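Cuidar de tapetes e do chão em casa: o que aprendi

Moro em Portugal há alguns anos e na minha terra quase não usamos tapetes grandes. Tive de aprender tudo do início, com alguns erros. Deixo os conselhos que funcionaram para mim.

Aspirar
Aspire o tapete duas vezes por semana, sempre devagar. Passe primeiro no sentido do pelo e depois ao contrário. Os aspiradores com escova rotativa são bons para pelo curto, mas num tapete de pelo comprido convém desligar a escova. Uma vez por mês, vire o tapete e aspire também o avesso — a quantidade de areia que sai é uma surpresa.

Manchas
Quando cai café ou vinho, não esfregue. Carregue com um pano branco, de fora para dentro, e mude de pano quando ele já está sujo. Depois faça esta mistura: 450 ml de água morna, 2 colheres de sopa de vinagre branco e algumas gotas de detergente da loiça. Experimente antes num canto escondido. Deixe atuar 30 minutos e retire com água limpa.
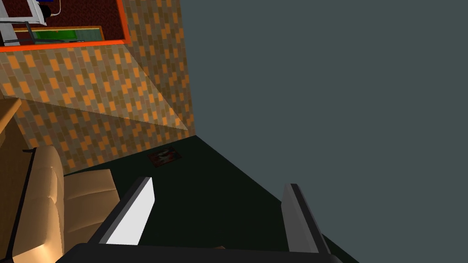 Para gordura, o vinagre não chega. Ponha bicarbonato por cima, espere até ao dia seguinte e aspire. Eu compro o bicarbonato da Giltesell em saco grande, mas qualquer marca serve.

Tapete que escorrega
Uma base de borracha resolve o problema, mas em chão envernizado algumas borrachas deixam marca. Prefiro a base de feltro da Taris, cortada um pouco mais pequena que o tapete. Se os cantos levantam, enrole o tapete ao contrário durante uma noite.

Chão de madeira
Use o pano quase seco. A água que fica nas juntas faz a madeira inchar, e esse estrago já não tem remédio fácil. Ponha feltros nos pés das cadeiras e das mesas e troque-os em setembro, antes de passar mais tempo em casa. Os sabões muito perfumados deixam uma película — uso só sabão neutro, pouco.

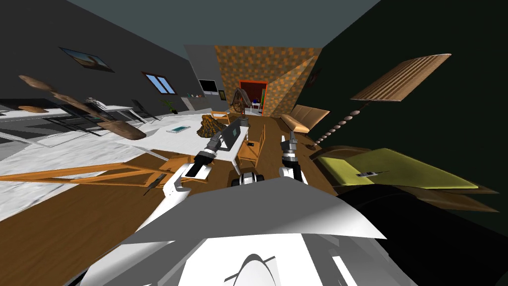 Posso lavar um tapete de lã na máquina?
Só se a etiqueta o permitir, e mesmo assim com programa de lãs, água fria e pouca centrifugação. Um tapete grande fica muito pesado quando está molhado e pode estragar a máquina. Nesse caso é melhor levar a uma lavandaria.

Secar
Seque sempre na horizontal, à sombra, com ar a passar por baixo. Não volte a pôr o tapete no chão se o avesso ainda está húmido.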